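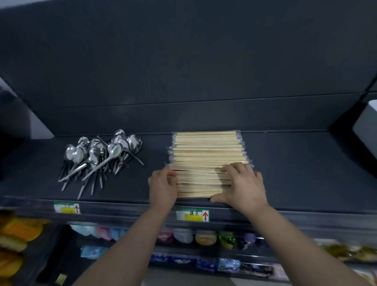
**COMPANY NEWS | Food Service**

# Medanura to Take Over Supply for Forivmont Lunch Counters

OLTAU – Medanura, the restaurant supply wholesaler, will become the sole supplier of tableware and dry goods to the Forivmont chain of lunch counters starting in July. The agreement runs for 4 years and covers every Forivmont location, including the two counters that opened this spring at the Oltau ferry terminal.

Forivmont currently buys from several wholesalers, and each counter manager places orders separately. Under the new agreement, all orders will go through Medanura's warehouse on Tawhiri Road. Counters will receive two deliveries a week, both before 7 a.m., and managers will be able to change an order until 3 p.m. on the day before it ships.

"Our managers were spending too much of the morning on the phone," said Keith Te Moana, operations director at Forivmont. "One supplier would be out of napkins, another would have them in the wrong size, and somebody had to sort that out before the lunch line started. We want that time back."

The product list has 443 items. It includes spoons, forks, wrapped chopsticks, soup bowls, takeout lids, rice, noodles, tea and cleaning supplies. Fresh produce, meat and fish are not part of the agreement and will still come from the growers and markets Forivmont uses now.

Medanura will hire 121 people over the life of the contract, most of them drivers and warehouse staff. The first group is to start work in June. Night shift positions will be posted first, as trucks for the early deliveries are loaded between midnight and 4 a.m.

"We have sold to single restaurants for a long time, and this is the largest account we have taken on," said Howard Wainwright, general manager of Medanura. "The warehouse has the floor space. What we needed was a second loading dock, and that is being built now."

The new dock will open onto the north side of the building. Trucks will enter from Tawhiri Road and leave by the service lane, which will stay open to neighboring businesses during construction.

Customers should see few changes at the counters. Menus and prices are not affected by the agreement. Takeout containers will switch to a single design as existing stock is used up, and some counters may have both kinds on hand through the end of summer.

Existing Medanura customers will keep their current delivery days. Anyone whose delivery window moves by more than an hour will hear from their account representative before the change.

**About Medanura**

Medanura supplies tableware, packaging and dry goods to restaurants, cafeterias and caterers in Oltau and nearby towns.

**About Forivmont**

Forivmont runs lunch counters serving soups, noodles and rice dishes – most of them in office buildings and transit stations.

**Media contact**

Press Office, Medanura, Tawhiri Road, Oltau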